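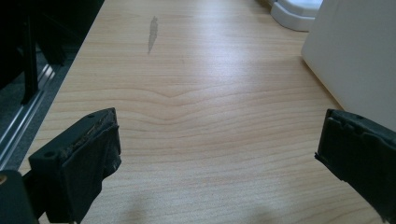
Illside common room, long table, light wood top.

ILLSIDE COMMON ROOM: JANUARY SAFETY WALK-THROUGH
Items marked OK need nothing. Items marked FIX need somebody, and the comment says who if I could find out.

1. Exit door, courtyard side. OK
Opens outward, closes by itself, sign lit. The recycling bins have migrated back to where they were in the fall, but they leave room.

2. Exit door, stair side. FIX
Sticks at the bottom. A firm shoulder does it. The fire code does not mention shoulders. Work order is in.

3. Extinguishers (2). One OK, one FIX
Kitchen unit is charged and tagged. The hallway unit is charged, tagged, and behind a coat rack. Move the rack. Coats burn too.

4. Smoke alarms. OK
Tested at 8 a.m., with apologies to the second floor. Batteries replaced anyway.

5. Outlets and cords. FIX
The Nakora space heater was plugged into a power strip, which was plugged into another power strip. Both strips are now in my office and may be visited there. Heater goes straight into the wall or goes home.

6. Tables and chairs. OK, with a note
Tables steady. Stacked chairs were 16 high by the window. The limit is 8, as the label on every chair will tell you if you bend down.

7. Kitchen. FIX
Hood filter has a texture. Simões cleaned it last time and will quote again. Fridge is cold enough. I did not open the blue tub and it is not on my form.

8. First aid kit. FIX
Plenty of eye wash, no bandages. Same result as last year, when I also wrote "no bandages."

9. Floor and walkways. OK
Bernex mat at the entrance lies flat since it was taped. Tape is ugly and stays.

10. Posted occupancy. FIX
The card says 300. That figure belongs to the gym. Correct card requested from the office.

Recheck of all FIX items before the room is booked again. Leave the coat rack where I put it.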